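Can a robot arm strip old office PCs yet?
Asked 6 Mar 2021 in Workshop automation

We refurbish desktop towers in Stotbridge, 4,000 a year, all by hand. Management has asked whether an arm could take over the memory, cards and drives. Is this realistic for a small shop?

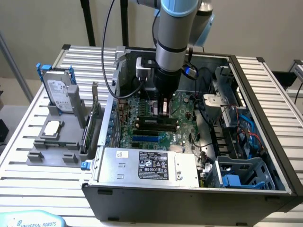 Which step is hardest to automate?

Cables. A memory module is rigid and its slot is fixed to the board, so the position can be taught or found with a camera. A SATA lead lies somewhere different in every case.

Grumis
Partly. We trialled a two-fingered gripper on 607 towers of one model. Memory went well once the case was held square. The latches at the slot ends caused most of the faults — they need pushing outwards before anything lifts, and one arm has to do that as a separate move. Budget for a fixture to put the parts in, and expect to redo the teaching for each new case.
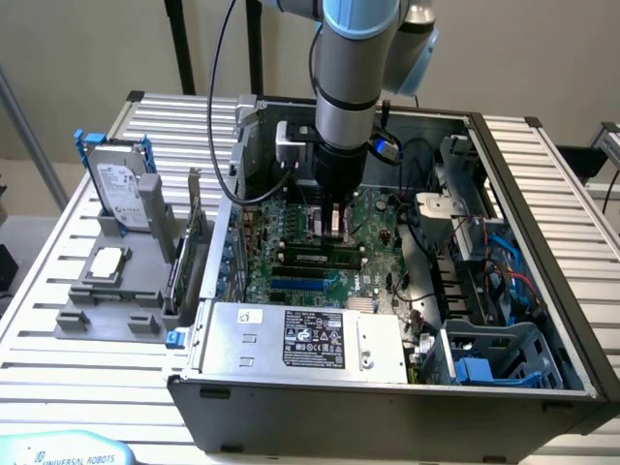 Force sensing is worth paying for. Without it, a module that binds on one side gets pulled at an angle and the slot suffers. Our cycle was still slower than a person's, but it ran through the evening.

Dayana Bañuelos
Depends on your mix. Under 400 of the same model I wouldn't bother.

Ibarra
just buy a better screwdriver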